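So I finally started watching Dostholm, and I have opinions, and you are all going to have to hear them because my coworkers have stopped making eye contact with me at lunch.

For anybody who hasn't come across it: Dostholm is the animated series about the apprentice bell makers in the harbor town with the fog that eats sound. That is the best I can do without spoiling it. It's 24 episodes, it's one season, it's done (mostly, I'll get to that), and I watched the whole thing in October when I was supposed to be painting my bathroom. The bathroom is still half green.

First thing, the opening. I am a chronic intro skipper. I didn't skip this one a single time! The song starts with what sounds like somebody dragging a chair across a stone floor, and then the drums come in under it, and by the time the title card shows up you're already in that town. My only complaint is that they switch to a new song for the back half and it's fine, it's perfectly nice, but it's not the chair song.

I watched it subbed the first time and then went back for the dub on my favorite episodes, and I want to put in a good word for the dub. The English script is looser and funnier, especially with the old bell master, who in the subs comes off as kind of stern and in the dub sounds like a man who has been waiting his entire life to complain about soup. I can see why some people prefer the original. The quiet scenes do hit harder that way, and the fog episodes have so little talking in them that you barely need either one. But if you're trying to get somebody into it who does the dishes while they watch TV, go with the dub.

Okay, the middle. There's a stretch where they leave town and go up to the Lillham lighthouse, and I know the forums hate it. I went and read the threads afterward (mistake, there was one with 200 replies just about whether the goat was a metaphor) and the general mood seems to be that you can skip the whole arc. Please don't! It's slow, I'll give you that. One entire episode is people waiting for a boat. But the younger sister gets her only real scenes up there, and if you skip them, the stuff she does in the finale comes out of nowhere. Also the backgrounds are gorgeous. Somebody on that team loves painting wet rocks and I love them for it.

Where it does lose me a little is the rivalry plot with the Haslam foundry. The Haslam kids show up, they're mean, they've got the fancy matching outfits, they lose a contest, and then they're gone for ages. When they come back we're supposed to care that one of them has changed sides, and I had to pause and go look up which one he was. Give that boy a distinctive hat. Give him a limp. I need something to hang on to when there are that many teenagers with the same chin.

And then the finale, which I won't talk about except to say that I cried on my couch at one in the morning with a bowl of cereal in my lap, and that the last bell is exactly the right last bell. If you've seen it you know. If you haven't, don't look up the soundtrack listing first, the track titles give away everything.

Now, the "mostly done" part. There's a movie coming. I've known for all of a week and it's eating my brain. It runs 84 minutes, which has people grumbling that it's too short, but I'd take a tight movie over a bloated one any day, and the show was always at its best when it had one small problem to deal with. The part that worries me is that it's set years later, with everybody grown up. I liked them as kids who burned their fingers! I don't know that I need to see the bell master's successor doing paperwork. I'll be there on opening night anyway, obviously.

The local theater, the Ustetti (the one with the good popcorn and the terrible parking), is doing a preview screening with a costume night attached, and I bought 2 tickets before I'd even asked anyone to come with me. My plan is the bell master in his festival clothes, from the banquet episode. Long gray coat, which I already own, waistcoat, which I'm going to have to beg or borrow, and the dark red bow tie he keeps fiddling with through the whole speech. I considered doing the fog as a costume and decided I like being able to sit down.

If anybody has a lead on a waistcoat with big brass-looking buttons, tall person size, leave me a comment. And if you've started the show because of me, tell me what episode you're on so I know what I'm allowed to say. I've been very good about spoilers and it's killing me.

Next post will be about the manga, which I've ordered and which is apparently coming by rowboat.
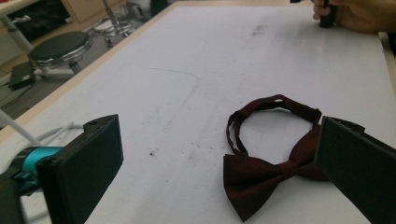 Bow tie for costume night, dark maroon.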